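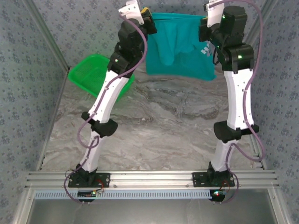 Student Robot Team Posts Full Results of Towel Trial, Including the Failures

GRILHOLM, February 11, 2018 – The robotics club at Grilholm Technical College has published the complete log of its two-arm folding project, covering 600 attempts by a pair of student-built arms to pick up a cloth, fold it and put it in a basket. The arms finished the job without help 26 times.

The club is releasing the number ahead of the Kobori Student Automation Meet because it believes a good many announcements in this field leave that kind of number out. Readers of college press releases will be familiar with the usual wording. A robot "can" fold laundry. A robot "learns" to tidy a room. How often it can, and who was standing next to it at the time, tends to be missing.

"We went back through the write-ups from earlier Kobori entries when we were planning this, and almost none of them gave a count of tries," said Zane Petrauskas, who teaches the club's evening class and signed off on the release. "A few had very nice videos. I don't know what to do with a very nice video. I can make one of those myself if I have an afternoon and I'm allowed to throw away the other takes."

What was built

The project, entered at Kobori under the name Rinberg, uses two arms of the same design, mounted side by side on an aluminum rail at the front of a small enclosure. The links are white, the joints between them are black motor housings, and a purple cable runs the length of each arm with enough slack to let it reach. Small circuit boards sit under the base plates. A slotted duct runs below the rail.

The work surface is gray with a marble-like pattern, and the walls are papered in a small blue floral print. Club members chose the paper themselves. The props for the folding task are a teal cloth with white lettering on it and a green plastic basket.

None of this is new equipment in any meaningful sense. Two-armed setups of this general kind have been built by many student groups, and the club makes no claim to have invented one. The students assembled the arms, did the wiring, wrote the control software and kept the log. Parts came out of the club's regular budget and a small grant from Bostetti, a local machine shop. Bostetti had no say in the tests and saw the results when everyone else did.

What the log shows

An attempt counted as a success only if the cloth was folded once, edge to edge within a marked tolerance, and ended up inside the basket, with no person touching anything from start to finish. Restarts counted as failures. So did attempts in which the software froze before either arm moved, a point on which the club argued for most of September.

The argument is worth repeating here. Several members felt that a software freeze says nothing about folding and should be logged separately. Others answered that a person who wanted a towel folded would not care why it wasn't. The second group won the vote, and the freezes stayed in. Anyone who disagrees can take them out, as each failed attempt in the log carries a short note on the cause.

The most common cause by a wide margin was the first pick. The grippers closed on nothing, or on a double layer, or on a corner that slid free as the arm lifted. When both arms did get a good hold, the fold itself went reasonably well. The basket then caused trouble of its own. It is light, and an arm that brushes the rim will tip it or push it out of reach.

The club had expected the two arms to get in each other's way and had spent a large part of the fall writing code to prevent it. Collisions turned up in the log only rarely. Petrauskas is careful about what that means.

"It could mean the code is good. It could also mean that we drop the cloth so early that the arms never get close enough to hit each other," he said. "I'd like it to be the first one. I wouldn't put money on it."

What the club is not claiming

The log covers one cloth. It covers one basket, one surface and one set of lights. The club has not tested a shirt, a second towel or a cloth of another color, and it does not know what the success rate would be with any of them. Members who have guessed have mostly guessed lower.

The arms also did not improve steadily over the course of the trial. Successes came in clumps, with long dry stretches between them. One of those clumps followed a change to the grip force, which was written up at the time as the cause. When the club went back and ran the old setting again, it did no worse. That write-up has been left in the log with a correction under it.

The club further asks that nobody describe the project as artificial intelligence. The motions are largely scripted. A simple routine looks for the edge of the cloth and adjusts where each gripper should go, and the rest plays back in order. Judges at Kobori score "autonomy" as a category, and the club has marked itself low on the entry form. Whether this will cost it a place is not known. Last year's form asked for the same self-rating and, as far as the club can tell, no team that year picked anything but the top box.

On the educational benefits

It is customary at this point in a college announcement to say that students gained teamwork, leadership and skills for the jobs of tomorrow. The club has no measurements of these. What it can report is that members who had never crimped a connector can now do so, that the wiring was redone 2 times after the first version proved impossible to trace, and that the class went from having no shared way of writing down a test to having one that most people follow most of the time.

Attendance fell off during the long middle part of the trial, when the work consisted of resetting the cloth and pressing a key. It picked up again when the Kobori deadline came near. Petrauskas has asked the college to consider whether a project of this size belongs in an evening class at all, or whether a shorter task with fewer moving parts would teach the same things. Moving a block from one place to another has been suggested. It is a less exciting entry and would be easier to finish.

"People keep asking me when it'll be ready for somebody's house," Petrauskas said. "It misses the towel. That's where we are."

At the meet

Rinberg will run live at Kobori, with the attempt counter showing on a screen beside the enclosure. The club will not choose a best run in advance and will not reset the counter between visitors. On the results so far, a visitor who stops to watch one attempt should expect to see it fail, and the club would be glad if people stayed for several.

Other teams are invited to borrow the log format. It has columns for the attempt number, the outcome, the cause of failure and whether anybody touched the machine. The club would be particularly interested to hear from any group that has run a cloth-handling task more than a few dozen times and kept all the results, good or bad. It sent this request to teams on the entry list before the winter break and has had no data back yet.

Availability

The full log, the parts list, the wiring diagram and the control software may be had by writing to the robotics club in care of the college's engineering office. The wiring diagram covers the current version only. The notes for the earlier versions exist on paper and are hard to read.

Reporters who wish to see the arms working may arrange a visit through the same office. The club asks that any published figure for successful folds be given together with the number of attempts, and that video be shown at normal speed.

About the club

The Grilholm Technical College robotics club meets in the evenings during term and is open to any enrolled student. It has entered the Kobori meet before and has not placed.

Press contact: Zane Petrauskas, Robotics Club, Engineering Office, Grilholm Technical College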